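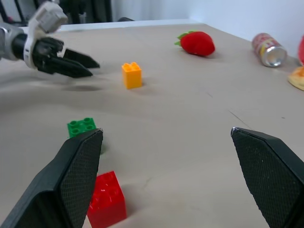
The Curine toy library has put its building bricks and play food back on the lending list. Sets had been off the shelves since July, when the library moved out of its old rooms on Mfinanga Street and most of the stock went into storage.

Families can borrow up to 3 sets at a time and keep them for 46 days. The brick sets come in mixed colors, red, green and yellow among them, and are sorted into small bags by size. The play food is sorted separately - fruit, bread and drink cans each have their own box. 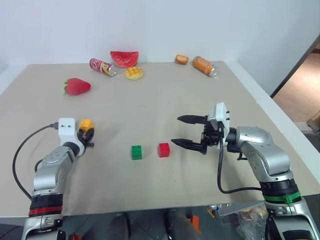
Njoroge Okoth would like the bricks and the food to go out together, saying that children at home tend to build a store first and then want something to sell in it. The library is looking at a combined set for next year.

Members who still have toys from before the move are asked to bring them back to the front desk. There is no late fee on those loans. Missing pieces should be written on the card inside the lid so the set can be filled up again before it goes back out. 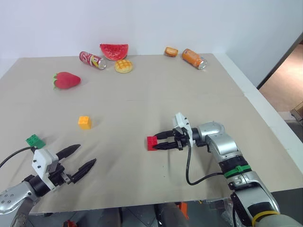 Donations of bricks are welcome if they are clean and have no cracks. Play food is also accepted, but cans with torn labels are not - the library received 80 of them at its last collection and had to turn most away.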